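August
Unnur Bach

Okay, cable sorting thread! I have been putting this off all summer and the drawer won't close anymore, so here goes.

Rule one at my place: every cable gets coiled and tied before it goes anywhere near a bin. I like loops about as big as my hand, with one thin tie near the end. Any tighter and they spring open on me.

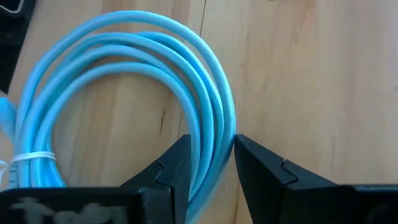

And please don't wrap the end around the middle and tuck it under! I did that for years and lost a perfectly good charger to it (RIP, it was a Plirnora, I loved that thing).

Rule two is one color per bin. I tried sorting by connector once and gave up before lunch. Color I can do half asleep, with coffee in the other hand.

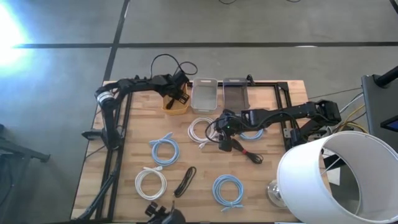
Light blue, white and black coils on the butcher block, three bins along the back.

Someone asked about bins. Any small open ones work, mine came to 485 kronur each at Trondon and I went back for more. Skip lids. You will never put the lid back on.

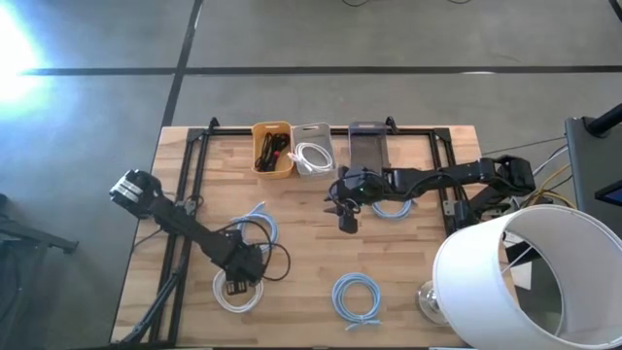 Black cables in the yellow basket, a white one in the gray.

If a connector wants to hang over the rim, let it, you can see what it is that way. Next up is the battery drawer, wish me luck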